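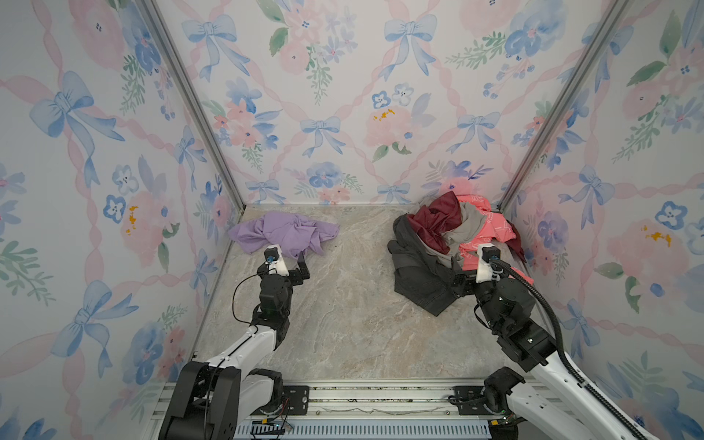

SKOLSTEAD, 14 April 2026

2 min read

Arms on the sorting bench, what happens to our hours?

Lowri Pugh
Two arms on the clothes now, one at the purple cloth, other in the heap. 17 of us on sorting. Manager says no cuts, "different duties". Anyone been thru this? What did you ask for?

Slavica Matić
Yes, at Vinden. Nobody let go but sorters moved to checking and repairs. Pay same, more standing. Get the new duties in writing BEFORE June rota. Ask who clears jams and if thats paid at the higher grade. Ours wasnt for 9 weeks.

Deepika Panicker
depends on the firm. join the union

We use cookies to remember your settings. Accept / Manage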